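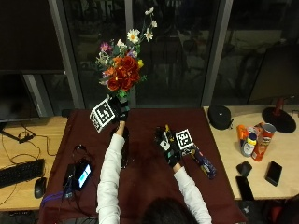 Ticket: second set of gloves, budget question
Opened by: Tymofii Dmytriv
Status: waiting for purchasing

1. Wednesday, 9:40. We do the flower task with one pair of sensor gloves. When one glove must be repaired, the whole table stops. I ask for a second pair before July.

2. Quote from Lambrechts is 342 per glove, markers not included. Tirance did not answer yet.
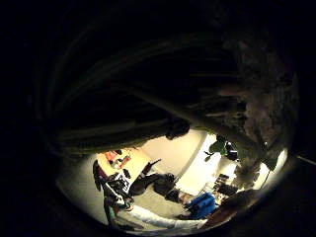 3. Reply from Napaporn Chantharasri: the limit without extra signature is 400. Can you buy only one glove now, and which hand?

4. Right hand first, please. The left can wait. Delivery is 17 working days, so I would like to order this week.
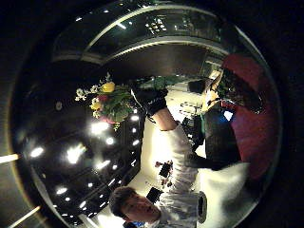 Bouquet held in the black glove, gripper camera view.

5. Napaporn: right glove approved. Please send the quote again with the markers as a separate line.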